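4.2 What goes in last

The second part of the study looked at the order in which people fill a box when they are given no instructions about order. Participants were shown a table of household goods and an open carton, and were asked to pack as they would for a move or for a parcel to a relative. They were told that there was no time limit and that anything could be left out. Sessions took place in the Irton rooms and, from June onwards, in a smaller room at Pletden with the same kind of table.

We had expected size to explain most of the order. Large and flat objects would go in first and small ones would fill the gaps, as the older packing manuals recommend and as Kiều Ông found in her interviews with removal crews. This held for books, boards and trays. It did not hold for bottles and tubs, which many participants put in early and laid on their sides, even when there was height enough to stand them up. When asked afterwards, people said that a bottle lying down could not fall over. A few said they would have stood it up if they had trusted the cap.

A second finding concerns objects that belong to the work of packing. We had put tape, scissors and a marker pen on the table as tools and had not meant them to be packed. Participants treated them less strictly than we did. Scissors stayed on the table in almost every session. The pen moved about, and was sometimes found under the flaps. Tape was the hardest to code. It was held over the carton, set down inside it, taken out again and put back, and two coders watching the same session often disagreed about whether it had been packed. We settled on a simple rule: an object counts as packed only if it is still in the carton when the participant says the job is done. Anything held above the opening or resting on a flap is coded as pending.
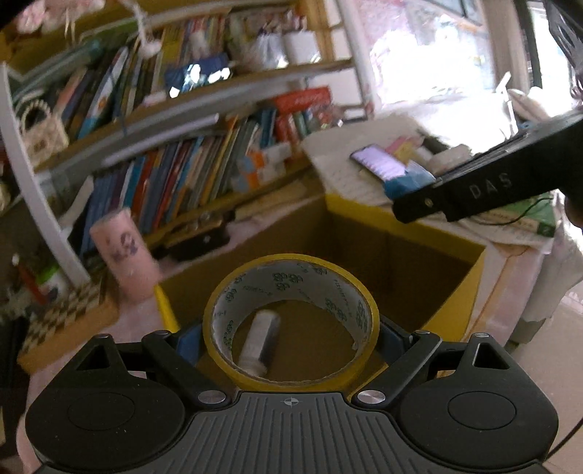 Figure 7. Roll of packing tape over an open carton, coded as pending.

Tape causes trouble partly because of its shape. A full roll takes up a good deal of room but has a hole through it, and participants disagreed on whether that hole was wasted space. In Figure 7 the roll is held at an angle and the white bottle on the bottom of the box can be seen through it, so the two objects overlap from the viewer's side although one is well above the other. Coders working from stills alone tended to mark such cases as packed. With the full recording they did so less often, and we therefore used stills only for illustration.

The goods left outside the carton were recorded in the same way, with one code for objects never touched and another for objects lifted and returned. Containers and boards appear in both groups. The Pletden sessions gave more returned objects than the Irton ones – the carton there was shallower – and we do not compare the two sites on this measure. The choice of tape may also matter. Participants who used the narrow Ziltel roll put it in a pocket or around a wrist, and it seldom came near the carton before closing. Those sessions are reported separately in section 4.3.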